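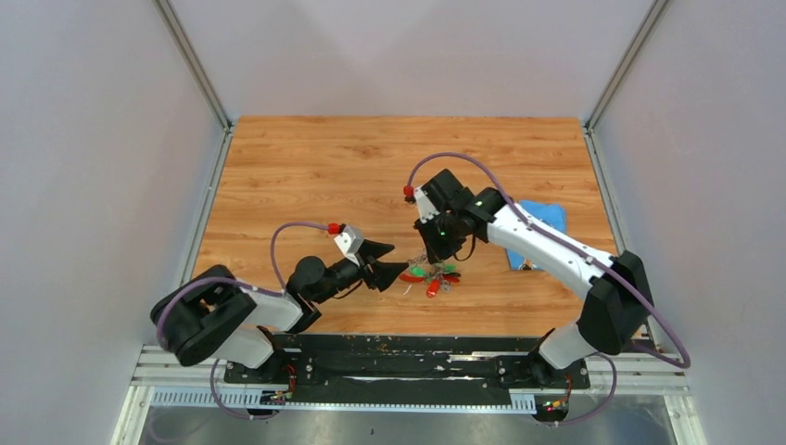
Two-Arm Bench Cell: Assembly, Cable Routing and First Tests

Published by the Pirkomberg Community Workshop
Revised in March

Purpose

This guide sets out the procedure for assembling a two-arm bench cell in a shared workshop. It applies to small desktop arms with two-finger grippers, mounted side by side on a single table and facing the same way. Members who intend to build the cell at home may follow the same procedure, provided that the table is fixed and the power supply can be reached without leaning over the work surface.

The guide assumes that both arms have already been assembled and that each joint has been tested separately. Members who have not completed this stage should first consult the Abernathy joint test sheet, available at the workshop desk.

Before you begin

Reserve the bench for a full session. Assembly and first tests together usually take one evening, and a cell left partly wired must be tagged and switched off at the wall. The following items are required:

Tabletop, sanded and sealed
Metal side rails and corner posts
Wall panels in a plain, pale color
Two mounting plates with bolts
Front beam
Cable ties and adhesive clips
Hex keys and a torque driver
Masking tape and a steel rule

Step 1. Frame and tabletop

Fasten the side rails to the tabletop before raising the posts. Check that the frame does not rock. Install the wall panels last, with the matte side facing inward. Glossy panels must not be used in cells that will carry cameras.

Step 2. Mounting the arms

Mark the center line of the front beam with tape. Set the two mounting plates at equal distances from this line, with 450 mm between plate centers. Tighten all bolts by hand, check that the plates are square to the beam, and only then tighten fully. Fit the arms to the plates with the power disconnected. A second person should support the arm until every bolt has been started.

Step 3. Cable routing

Connect each gripper cable and move the arm by hand through its entire range. The cable must remain slack at the wrist and at the elbow in every position. Secure it along the long link only after this check. Leave a free loop at the base, long enough for the base joint to turn without pulling on the control board.

Label both ends of each cable. Control boards should be fixed at the front of the frame, below the level of the tabletop, where they can be inspected while the arms are parked.

Step 4. Power and control

Connect the 12 V supply to one arm at a time. Start the Anton control program, select the arm, and confirm that the reported joint angles agree with its position. Repeat for the second arm. Set the speed limit to 5 percent for all first movements. The limit may be raised after both arms have completed a full test cycle without a fault.

Step 5. Shared workspace test

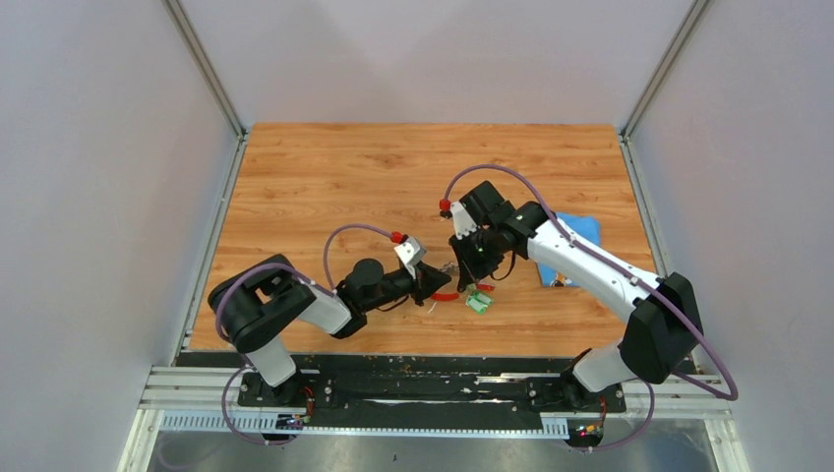
The shared workspace test confirms that both arms can reach the same point without interfering with one another. Define a meeting point near the middle of the table and bring the arms to it separately before moving them together. It is acceptable for the point to lie slightly to the right of center, where the two grippers meet over the small red and green pieces. The arms need not approach in the same manner. With the left gripper directed across the table and the right one angled down toward it, the wrists stay well apart even when the fingertips are close. Note how high the purple cable on the right arm arches above the gripper housing, and allow the same clearance beneath any lamp or shelf.

Keep one hand at the stop switch throughout this test. If the fingers touch, stop the program, back one arm away by hand, and correct the meeting point by a few millimeters before trying again.

Step 6. Extended run

After the shared workspace test, run the standard motion file for 2,000 cycles with the grippers empty. Inspect the mounting bolts when the run is complete and record any that have loosened. Extended runs must be attended at all times.

Care of the cell

Brush debris from the tabletop at the end of each session. Park both arms clear of the walls, switch off the supply, and enter the session in the bench log. Replacement cables and connectors may be requested from the Gronditville store, which is open to members on Wednesday evenings.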